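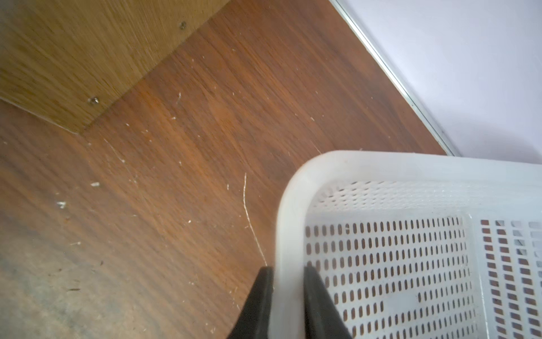 # The Seed Rack Comes Back

*28 Mar 2018*

Seed racks go up in Kilodgate before the ground is ready for them. There is still frost most mornings, and the river path is closed on the low side, but the hardware store on Nonton Street has moved the snow shovels to the back and put tomatoes, beans and zinnias by the register.

The store is called Walczak and has been on the same corner for 40 years. For most of that time it sold seed the way it sold light bulbs. A sales rep came through in winter, set up a wire rack, and took away whatever hadn't sold. The staff didn't choose what was on it and couldn't tell you much about it.

That changed when Socorro Agudelo took over the garden side. She had worked in the paint department for 11 years and grew vegetables at home on a lot that slopes the wrong way, to the north. She knew which of the rack seeds did well there and which ones sulked until August. She asked if she could order her own.

"I wanted to sell things I had seen come up," she says. "I didn't think that was a lot to ask."

The first spring she ordered too much. Lettuce seed does not keep well in a warm stockroom, and she lost a good part of it. She has since moved everything to a cool room behind the loading door, and she buys in smaller lots, twice a year, with the second order in October for garlic and cover crops.

## Small packets

The biggest change was the size of the packet. A standard packet of cabbage seed holds far more than a family can use. People plant a short row, fold the top over, put the rest in a drawer and find it three years later. Agudelo started splitting bulk seed into small envelopes at a lower price. Each one carries the name, the year and a line or two about planting in Kilodgate. The line for peppers says to wait. The line for peas says not to.
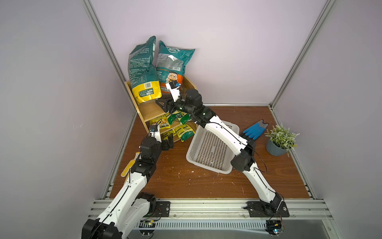

*A light wooden shelf unit between lavender walls.*

Sales went up, and she thinks the reason is simple. A small packet is a small decision. Somebody who comes in for a hose washer will spend a couple of dollars on radishes, and if the radishes fail, there is no great loss. If they come up, that person is back in April asking about potting mix.

Potting mix is where the money is. Seed takes up little room and earns little. Soil, feed, pots and trays pay for the floor space. Agudelo doesn't hide this and doesn't see a problem with it. She does refuse to stock a few things. She won't carry the peat pellets that swell up in water, which she says dry out before anyone gets home from work, and she won't carry corn seed in small packets. Corn is pollinated by wind and needs a block of plants. A dozen plants in a single line will give you ears with gaps in them, and then you will blame the seed.

## The trouble with old seed

Across town, in a rented bay behind the Stalline laundry, Bakari Wanyama cleans and tests seed for small growers. He came to it from grain, where he graded wheat at an elevator, and he still talks about seed in terms of moisture.

Moisture and heat are the two things that kill it. A bean kept cool and dry may sprout after several years. The same bean on a sunny windowsill can be dead by the next season and look no different. Onion and parsnip are poor keepers whatever you do, and Wanyama tells people to buy them new each year. Tomato is forgiving. Squash is fairly good.

His test is one that anybody can do at home. Lay some seeds on a damp paper towel, roll it up, put it in a plastic bag and keep it somewhere warm. Check it every day or two. If most of them have sprouted by the time given on the packet, plant as usual. If half have, plant twice as thick. If only one or two have, buy more.
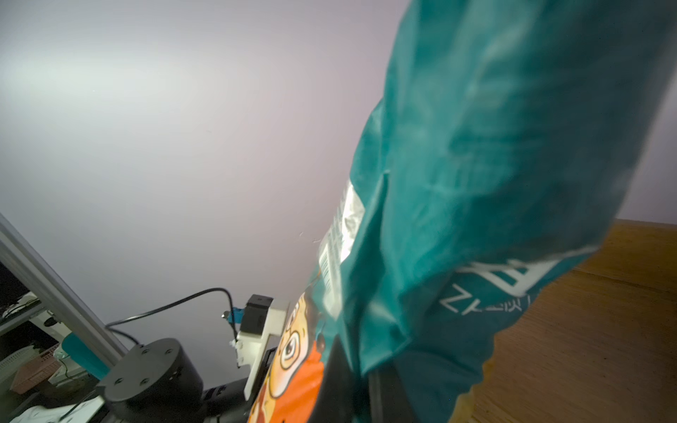

Wanyama runs the test on every lot he handles, and he writes the result on the sack in grease pencil. Larger seed firms do the same thing in proper cabinets with controlled light. He has one cabinet, bought used, and a row of shelves over a water heater. The results match more often than you might expect, though he would not swear to it with celery.

He and Agudelo have been working together for two seasons. She brings him whatever is left at the end of summer, and he tells her what can be sold again and what can't. The failed lots go to a man who keeps pigeons, provided they haven't been treated. Treated seed is coated with fungicide, often dyed a bright color as a warning, and should never be fed to anything.

## What to buy now

It is still early in Kilodgate. Peas, spinach and broad beans can go straight in as soon as a handful of soil crumbles when you squeeze it. If it stays in a lump, leave it alone. Working wet clay in spring makes bricks that will be there all year.

Onions from seed should already be started indoors. Tomatoes can be started now, on a bright sill or under a cheap shop light hung low – 2 inches above the leaves is fine, and you raise it as they grow. Most leggy seedlings come from light that is too far off. Brushing your hand over the tops once a day helps thicken the stems.

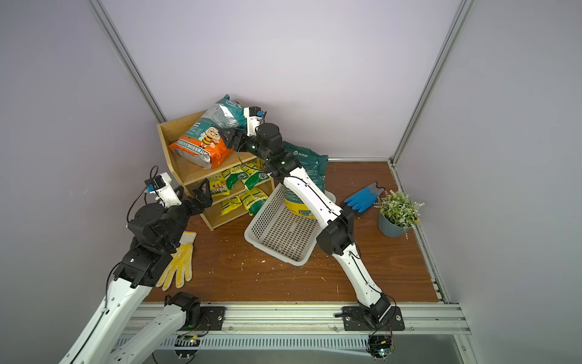
Squash, cucumbers and melons can wait. They grow fast and hate having their roots disturbed, so an early start gains very little. Agudelo keeps those packets behind the counter until late April and hands them over sooner only if a customer insists.

She also suggests buying fewer kinds. Her own plot has 15 this year, down from a number she won't give. Three of them are beans. One is a yellow pear tomato she has never liked the taste of, but the plant has come through two hailstorms and she has room along the fence.

The store opens at seven on weekdays, and the seed is on the left as you go in.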